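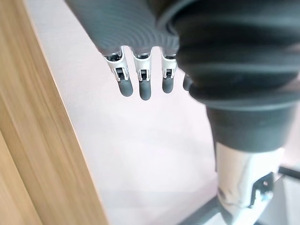
Trinine held its open day on a Sunday, on the theory that people who would never give up a weekday to look at a robot might give up a weekend morning if there were doughnuts. The theory was sound. I got there at ten past nine and the glazed ones were gone.

I should say up front that I like these events. I have been to a fair number of them, and I have a drawer at home full of the lanyards. What follows is a complaint, but it is the complaint of a regular customer, like a man who eats at the same diner every week and has views on the hash browns.

The building is out past the Romico tire warehouse, and if you miss the turn you end up in the warehouse lot with a security guard waving at you in a way that could mean anything. Inside, they had laid down tape arrows on the carpet. The arrows took you past a wall of framed patents, past a screen playing a video about the company's values, and past a second screen playing the same video half a minute behind the first, so that every value arrived with an echo. Then came the lab, where the hand was.

Now, the hand. The company has named it Penner, and the printed sheet they gave us uses the name the way you'd use it for a nephew. Penner is good at this. Penner is learning that. It's a handsome thing, I'll give them that much. The fingers are dark gray and end in smooth round tips, like the caps on good pens, and each one comes out of a pale little bracket full of pins and screws. The back of it is a ribbed gray shell with grooves that curve around like a raked garden. At rest, the fingers just hang there, slightly apart, and the whole thing looks like somebody waiting for a bus.

The wrist is another matter. The wrist is a huge gray bellows, fold on top of fold, and it put me in mind of the hose on the back of my dryer. Visitors loved it. I heard one child ask whether it breathed, and the engineer on duty took so long to answer that I began to wonder too.

Here is how the show went. The engineer explained, for a good while, that picking things up is hard. She was very convincing. She explained that you and I don't know how hard it is, having learned it as babies and then thrown away the notes. Then the hand came down over the table and picked up a foam block. It moved the block a short way to the left and let go. We clapped. It picked the block up again and moved it back to the right, and we clapped a little less, the way you do for the second encore.

After that it did a plastic cup, and after that a rolled pair of socks, which got the biggest hand of the morning. I think everybody in that room has a basket of unfolded laundry somewhere and saw a future in it. Then it went for a paperback, closed its fingers on the air just beside the paperback, lifted the air with great care, and carried it to the bin. It opened up over the bin and dropped nothing in. The engineer said, "So that's a miss," in a perfectly pleasant voice, and reached for her keyboard.

That was the best moment of the whole day, and it is what I want to argue about.

The room woke up. People who had been looking at their phones put them away. A man near me said "Wait, why did it do that?" out loud, to no one in particular, and the engineer turned around and told us. She said the cover was shiny and the camera had trouble deciding where the edge was. She said socks are easy because socks forgive you. She said that if you got hold of any part of a sock you had the sock, but a book had only a few places where you could really hold it, and a glossy one hid them. She pulled a second book out of a drawer, one with a dull cloth cover, and the hand got that one on the first try. I learned more in those few minutes than from both screens of values put together.

Then a person in a blazer came over and said something quietly to her, and the glossy book went into the drawer and did not come out again. For the rest of the session we had foam blocks.

I understand the blazer's position. I've had a boss. An open day costs money, and there were people in the room whose good opinion Trinine would like to have, and you don't want those people going home with a story about a machine that lifted air. But I think the blazer has it backward, and I think nearly every company that runs one of these has it backward in the same way.

The sheet they gave us said that Penner had made 3824 practice grasps in the month of March. That's a good fat number and I was glad to have it. I asked how many of them had worked. This was in the question period, and I put it politely. I was told that success depended on how you defined it. Fair enough, but they had a whole sheet of paper to define it on, and they had used the bottom half for a picture of their building.

A grasp count with no failure count is a strange thing to hand to a grown adult. If a plumber told me he had tightened 3824 pipe fittings last month, my next question would be about my ceiling. We only let robots get away with it because the demonstration has become a kind of theater, and at the theater it's rude to ask how many times the actor forgot his lines in rehearsal. I don't think it needs to be theater. I think it would hold up perfectly well as work.

I have seen it done the other way once. A couple of years back I went to a demonstration by a small outfit called Cliltutia, in a rented room over a dentist. They had an arm that put lids on jars. They also had a whiteboard, and every time the arm dropped a lid, someone walked over and made a mark, and wrote next to it what had gone wrong. By lunchtime there were 13 marks. Number six said "lid upside down, our fault." Another just said "???" and was underlined twice. People crowded around that whiteboard. They took turns guessing which jar would cause the next one. When the arm got through a long clean stretch there was real tension in the room, the kind you get at a ballgame, and when it broke the streak people groaned as if they had money on it. I left knowing pretty well what the arm could do and what it couldn't, and I would have let it near my jars.

I've told that story to a few people in the business, and the answer I get is that Cliltutia could afford it, being small and having nothing to lose. Maybe. It seems to me a small company has everything to lose, and a company with a wall of framed patents could stand to drop a paperback in front of some neighbors.

There's another objection, and it's a better one. It goes like this: the public doesn't know how to read a failure. Show them one miss and they'll decide the whole thing is junk, or else they'll film it and put music to it. I can't say this never happens. But look at what the polished version teaches them. It teaches them that the robot can pick up anything, and was only being modest with the foam. Two people in line behind me for coffee were already discussing when they could get one to unload the dishwasher. One of them thought next year. Those two have been misled, in the friendliest possible way, and when next year comes and their dishwasher is still full they are going to be sour about robots in general. A look at the glossy book would have saved them the trouble.

And the engineers would have a better time. I watched that woman's face when she got to explain the miss, and I watched it again during the fifth foam block. She knew a great deal about why hands drop things, and she'd been asked to spend her Sunday proving that hers didn't.

So I filled out the comment card. It had room for two lines and I used the margins. I asked for the shiny book back. I asked for a whiteboard, and said I would bring the markers. I asked whether the second screen could be turned off. I also mentioned the doughnuts, since they had left a space for "other."

On the way out they gave me a lanyard and a foam block with the company's name on it. It is sitting on my desk now. I've knocked it off twice while typing this, once with my elbow and once reaching for it.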